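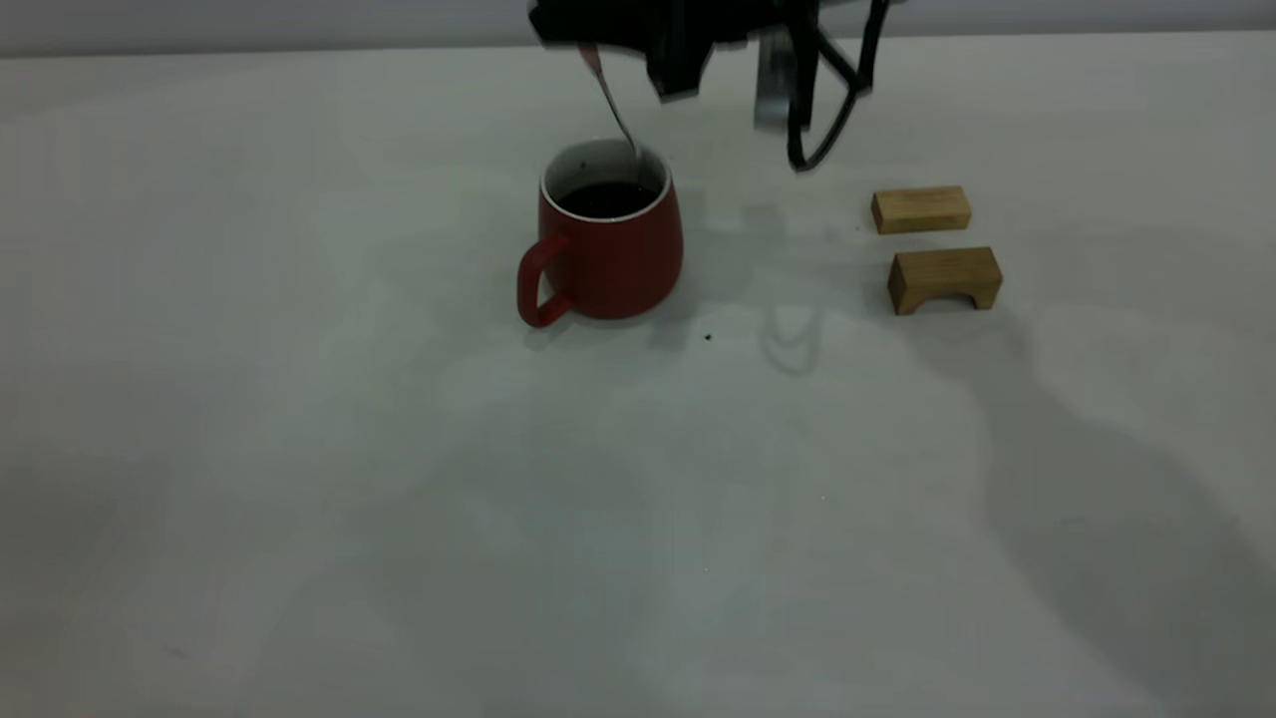
Mugs & Coffee FAQ
October, by Judite Barreto

Quick answers, will add more when theres time.

Do the red mugs go in the dishwasher?
Yes. Top rack. Matte finish scuffs if they knock together, so leave a gap.

How full should I fill one?
Leave a little white showing at the rim. Any less and you'll slosh when you stir.

Best way to stir without the clanking?
Slow, spoon at a slant, keep it off the sides. Thin metal spoons are fine. Not the big serving ones please.

Can I leave the spoon standing in the mug?
Short while, ok. Overnight no. Tips over, and coffee dries on like glue.

White lining has gone brown, now what?
Baking soda, damp cloth, rub, rinse. Still brown? Soak it 11 minutes in hot water with more soda, then again. No steel wool.

Coffee ring on a white table?
Wipe right away. Old ring: same baking soda paste, go easy.

Chipped rim, can I keep using it?
No. Bring it to Simão at the Herthorpe desk, he'll swap it. We have over 7 spares in the back.

Do you sell the mugs singly?
Yes, also in pairs. Ask for item 659, red. Handle is the same color as the mug, people do ask.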